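## 4. Soaking and rinsing the Flundik filter cartridge

Clean the cartridge every 60 days, or sooner if the flow drops. In hard-water areas the August clean is the one most people miss, and scale left over the summer takes longer to shift.

You will need a basin deep enough to cover the cartridge, a soft brush, gloves and one sachet of Berkano descaler.

1. Close the inlet valve and switch the unit off at the wall.
2. Open the tap nearest the unit and let it run until it stops.
3. Unscrew the lower housing by hand. Expect roughly 500 ml of water to come out with it.
4. Lift the cartridge straight up. Do not twist it – the lower seal can tear.
5. Fill the basin with cold water and stir in the descaler until it has dissolved.
6. Lay the cartridge on its side in the basin and leave it for two hours.
7. Brush the outside along the pleats, never across them.
8. Rinse under a running tap until the water runs clear, then rinse once more.

**Caution:** Wear gloves when handling the descaler. Do not mix it with bleach or any other cleaning product.

**Note:** Hot water softens the glue at the end caps. A cartridge that has been soaked in hot water must be replaced.

### Refitting

1. Wipe the housing thread and check the seal for nicks.
2. Put a thin smear of silicone grease on the seal. Cooking oil and petroleum jelly will make it swell.
3. Lower the cartridge in with the arrow pointing up.
4. Screw the housing on hand-tight, then open the inlet valve a quarter turn.
5. Wait five minutes and look for drips. If it is dry, open the valve fully and switch the unit on.
6. Hold the reset button until the light goes green.

If the display shows code 519, the housing is not fully closed. Code 821 means the cartridge has reached the end of its life, and cleaning will not clear it. Replacement cartridges and seals are listed in section 7 – order the seal separately, as it does not come with the cartridge.

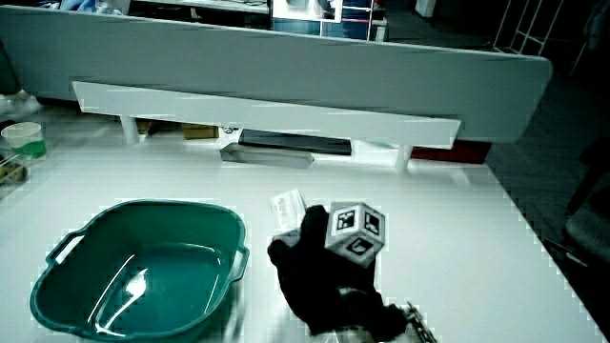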